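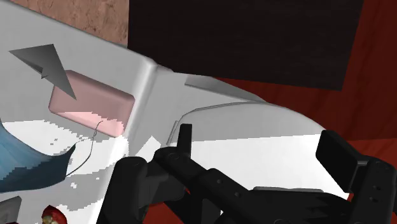

Can a visitor judge how good a robot is from a demonstration day?
Only partly. You can see what the operators chose to run, and you can ask what they left out. Most of our useful notes came from the second part.

Our group went to the open day at the Tarnar building in Isterthorpe in August. The session we booked was on household tidying, run in simulation on software called Ukau. The brochure promised "home-ready manipulation". We wanted to know what that meant.

What we were shown
The operator ran the same pick-up task 6 times while we watched the screen. The simulated gripper let go of its object early in 2 of those runs, so 4 counted as successes. We asked whether a pick that took several tries was still a success and were told it was. The brochure doesn't mention this.

Lighting
The shadows in the simulation have hard, stair-stepped edges. Real bathrooms and kitchens don't look like that. We asked if a policy trained on this would cope with a frosted window or a flickering tube, and the answer was that testing was "ongoing". Colour was the same story.

Soft things
Fabric and cords are hard to simulate, and we were keen to see one picked up. None of the runs we watched included it. The Bhardwaj module, which is meant to handle cloth, wasn't switched on for visitors.

What we would ask next time
How many runs were done before the doors opened, and can we pick the object? We had 7 questions on our sheet and got through 5. The two left over were both about cost.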